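How to Quiet a Squeaky Floor

By Noreen Ó Dálaigh
July 29, 2026
11 comments | 3 shares

Every house has one board that announces you to everybody on the way to the fridge. Mine was outside the bedroom, and it had the timing of a bad comedian.

Start by finding the noise. Get a helper to walk slowly while you kneel with your ear to the floor and your dignity in another room. Mark each squeak with painter's tape. I marked 10 in March, then found that eight were the same squeak heard from different angles.

Try powder first. Sprinkle talc along the seam, lay a towel over it and walk back and forth until it works its way down. Vacuum what's left. With luck you get up to three months of peace, plus socks that smell like a nursery.

If the noise comes back, two pieces of wood are moving against each other or a nail is sliding in its hole. Find the joist, drill a narrow pilot hole and drive a trim screw until the head sits just under the surface. Stop there. One more turn feels satisfying and splits the board. 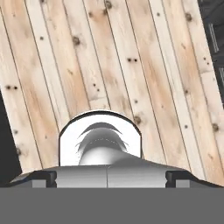

Fill the hole with putty a shade darker than you think you need - it tends to look paler on the floor than in the tub. Let it dry overnight, sand with the grain, and touch up the finish.

Then walk it again, in shoes and barefoot. Mine is silent now, and I can hear the stairs much better.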